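# Two grippers and one duvet: the Mokgate G2 pads against the stock fingertips

I have used the Mokgate G2 fingertip pads for nearly 70 hours now, always on soft things: duvets, sheets, pillowcases, a few towels. Most reviews of pads that I could find are about boxes and bottles, so maybe my notes help other people who work with cloth.

First the setup. The arm is a wheeled two-arm robot, and I compare only on the right hand, so the motor and the cable are the same in all tests. The control box is a Cundeo C4, with firmware from July. The position of the fingers is a number from 0 (closed) to 1023 (fully open). The wrist camera stays the same also. I changed only the pads and, later, the closing force.

**What is in the package**

Two pads, four screws, one small key and a folded paper with the torque values. The paper is printed very small and the drawing for the left pad is turned the wrong way, so I lost some time there. After you know this, the change takes perhaps ten minutes. The screws are short and they like to fall inside the housing. Put a cloth below the hand before you begin.

The pads have a softer surface than the stock ones and a thin lip at the front. The lip is the reason I bought them. With the stock fingertips, the robot often pressed the duvet down and closed above the fold, and then it lifted only air.

**Picking up one layer**

My test is simple. The gripper comes down from above, closes on a fold, lifts, and waits for three seconds. If the cloth is still there, I count it as good. I did 200 lifts with the stock fingertips and 200 with the Mokgate pads, on the same duvet, and I shook it out after every 16 lifts so the folds were new.

The Mokgate pads were clearly better on the duvet cover. They were a little better on the flat sheet. On the pillowcase I could not see a difference, and I think the pillow inside helps both of them. I don't give percentages, as my starting heights were not exact enough for this and I would not like somebody to quote them.

One problem with the lip: it can take two layers when you want one. If your task is to pull the cover and leave the sheet, you must come in more flat and close more slowly. I had to write the approach again for this.

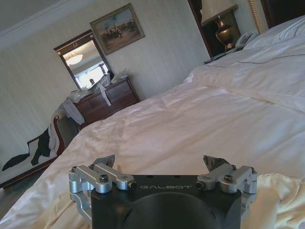
Do the pads need a force sensor to work well on bedding?

A force sensor is useful, but I worked without one. I set the closing force low and looked at the final position of the fingers. If the number goes almost to 0, there is nothing between the pads. If it stops higher, there is cloth. For thin sheets this method is weak, and there I would pay for the sensor.

**The camera view**

This part surprised me a bit. A white duvet in daylight is difficult for a wrist camera, with bright areas next to gray creases, and the pads are always inside the view. The Mokgate pads are darker and less shiny than the ones from Roman, which I borrowed for a short time. With the Roman pads my fold detector sometimes marked the pad as a fold. After I masked the fingertips in software it was fine, but then you lose the area where the cloth is most interesting. With the Mokgate pads I could make the mask much smaller.

I also tried the Hirnetti soft fingers, only for one afternoon. They are gentle and they almost never take two layers, but they bend when the duvet is heavy – the fold slides out slowly in the last second. For pillowcases and napkins I would choose them. For a big bed, no.

**Wear and cleaning**

The pads collect lint. After one long session the surface feels like a sweater and the grip becomes worse. I clean them with a damp cloth and let them dry before I start again. Alcohol is allowed according to the paper, but it left a dull place on one pad, so I stopped this. On the right pad the lip has a small cut now, probably from a zipper. It still works.

**The controller**

A short word about the Cundeo box. It is solid and it starts fast. The position value is repeatable, maybe two or three steps of difference when I close on the same metal block. The bad side is the menu for force, where the setting goes back to the factory value after each restart. I forgot it two times and the fingers closed with full force on the hem. Now I send the value from my own script at the start of each session.

**Would I buy them again?**

For beds and large cloth, yes, and I have ordered a second pair for the left hand. If you handle mostly boxes, stay with your stock fingertips, the lip only disturbs you there. I would like Mokgate to sell the lip as a separate part, and to turn the drawing for the left pad the right way.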